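Equipment Planning Specialist, Bimanual Manipulation (fixed term)
Coltorach, Prurnevville site

Coltorach is hiring a specialist to plan and cost the next expansion of its two-arm work cells. The cells handle film-wrapped and other deformable goods with multi-fingered hands. The position reports to Shota Iwasaki and starts in March.

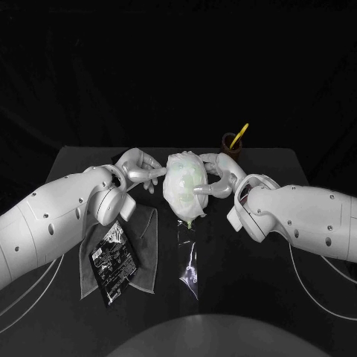
Duties: prepare the capital budget for 2 additional cells; obtain and compare quotes for arms, hands, controllers and spares; set replacement intervals for fingers and wrist cabling; maintain the Genetti cost model, which now holds over 3000 line items.
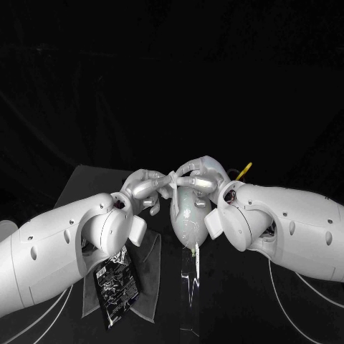 Mayu Fujimoto

Required: degree in mechanical or industrial engineering, two years in equipment purchasing or cell integration, working knowledge of lease and service contracts. Experience with the Michailidis bid format is preferred.

Send a resume and one sample cost breakdown to the Prurnevville hiring office. Remove supplier names from the sample.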